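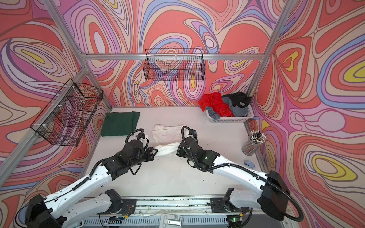 Swirl pattern in coral red, pinks, purples, periwinkle blue and cream, with small areas of mustard yellow, on three walls around an off-white work surface

Contour swirl is a type of surface pattern made up of flowing bands of flat color that bend around one another without forming a regular figure. It is used on wall coverings, backdrops, wrapping paper and fabric. The name comes from its likeness to the contour lines on a topographic map, although the bands do not stand for height or any other measurement. Sellers also list it as psychedelic swirl, map marble or groovy marble.

Design
The bands vary in width and are often separated by thin dark outlines. Small closed pockets appear where several bands meet, and these are commonly filled with an accent color. Warm and cool colors are usually placed side by side, with cream or another pale shade between them. Versions without outlines have softer edges and look closer to traditional marbled paper.

Most contour swirls are drawn or generated as a repeating tile. In a short repeat the eye soon picks out the same pocket or bend, so designs meant for walls tend to use a longer one.

History
The pattern draws on two older sources: paper marbling, in which colors floated on a liquid are combed and lifted onto a sheet, and the poster art of the 1960s. The designer Marion Lamont drew a series of outlined swirls for the Pallgate print works, which sold them as drawer lining before offering them in wall widths. A later range, Trultance, was drawn by Kuldeep Bhatia and came in 15 color sets.

Use on walls
The pattern may cover a single wall or continue across several. At inside corners the sheets are generally cut and overlapped slightly — an exact match is hard to keep if the corner is out of true. Plain trim or metal framing at the edges gives the pattern a clear border. Small mismatches at a seam show less than they would in a stripe or check, but the dark outlines make a vertical slip easier to see.

See also
Paper marbling
Contour line
Wallpaper
Gourlay stripe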